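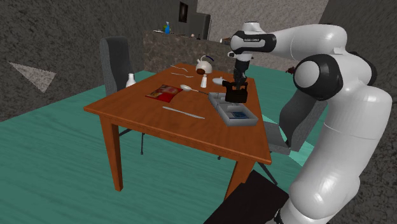
Irfan Krishnan wrote in after the last newsletter to ask whether the table-clearing arm still counts as a workshop build, given that most of the progress so far has been on a screen. He'd also like to know when there will be something to come and poke. Fair questions, both of them, and they gave me the excuse I needed to write a proper update on Prado, which has taken over my evenings and a good part of the back bench at Pallthorpe.

Yes, it counts! There is sawdust, there is a bin of bad 3D prints, and there is a base plate that I drilled wrong and had to drill again. But I'll start with the software side, because that's what moved this month.

Prado is meant to do one job: pick up small things left on a table and put them in a divided tray. We run the practice version in a simulator called Fandudex, with a rendered dining table, a teapot, some cutlery, a salt shaker and a magazine to get in the way. The arm in there is a stock model that came with the scene library, far smoother and shinier than ours will ever be. I kept it because its joints are well set up and I wanted to learn the planning side before fighting with my own measurements. Our arm gets swapped in later, once I've finished entering the weights of its parts.

The big news is that the long run finished. I set up 500 attempts before I went to bed and had the logs waiting with my coffee. Each attempt shuffles the objects, chooses one and tries to get it to the tray without hitting anything else. I had expected a wall of failures and instead got a really useful mix. Tall things went pretty well. Flat things were awful. The knife was the worst by a long way, and when I read through the logs I could see why: the planner was trying to close the fingers on the blade from directly above, with the tips going a little below the tabletop. In Fandudex that makes the knife jump sideways. On the real bench it would mean bent fingers and a scratched table.

So the flat items now get their own approach. The arm lowers slowly until it reads a small push back from the table, lifts a hair, then closes across the narrow part of the handle. I only had this working late last night, but the first short run looked so much better that I stayed up to do another one. The magazine is still a mess. It has no narrow part to grab, and a parallel gripper is a poor match for something that size lying flat. For now it's marked as an obstacle and the arm goes around it. If you have ideas that don't involve suction, I would love to hear them – there isn't a spare port on our control board for a pump.

The other fix was to the tray. My first version treated it as one big open box, and the arm was happily dropping spoons across the dividers. Now every compartment has its own target point, and the gripper pauses over it before going down. It's slower, but I don't mind slow. Watching it hover and then go straight down into the right slot made me laugh out loud the first time.

On to the hardware, for those of you who skipped straight here.

The base is done. It's a doubled sheet of birch ply, glued and screwed, with a hole for the cable to come up the middle. The shoulder bracket is on its third design and I think this one will stay. The earlier ones flexed when the arm was stretched right out, and the flex showed up as a wobble at the fingertips that never quite died away. The new bracket has ribs on the inside and takes four bolts through the base instead of two. You can lean on it (please don't lean hard).

The gripper is a Birnik kit with the fingers replaced by our own prints. I made them boxier than the originals, with a groove for a strip of rubber along the inside face. The rubber is cut from an old bike tube and it grips beautifully. If anybody is printing at Pallthorpe this month and has a bit of room left on the plate, the finger file is in the shared folder as part 3422. Print it on its side, with the groove facing up, and use the slow profile. Printed standing up, they snap at the first layer line above the screw hole.

The elbow motor is the piece that's holding us up. The one we have can lift the forearm and gripper, but with a spoon in the fingers it gets hot enough that I don't want to leave it running. There are two ways out. One is a bigger motor, which means more weight for the shoulder to carry and maybe yet another bracket. The other is a counterweight behind the elbow joint, and I'm leaning that way because it's cheap and I can try it with a bag of washers and some tape. I'll test that first and report back.

What I need from other people:

Someone comfortable with calipers, for an evening of measuring the printed parts. The simulated version of our arm will only be as good as those numbers, and mine drift after the first hour.

Old cutlery. Mixed sizes are best. Forks especially, as we have hardly any and I want to see what the tines do to the gripper before I start modeling them.

A second pair of eyes on the emergency stop wiring. The button works, but I wired it alone and would feel better if somebody else traced it from end to end before the arm runs at anything over its crawl speed.

As for poking it, Irfan, come by any evening in April after 7 p.m. The arm can already move through a set of fixed poses with nothing in its grip, and I'm glad to show it off. Bring safety glasses if you have your own, or take a pair from the rack by the door. The Fandudex setup will be open on the bench computer as well, with the new knife grasp loaded. The settings panel is on the left, and you can change the approach height and run it as often as you like. Just save under your own name so I don't lose mine.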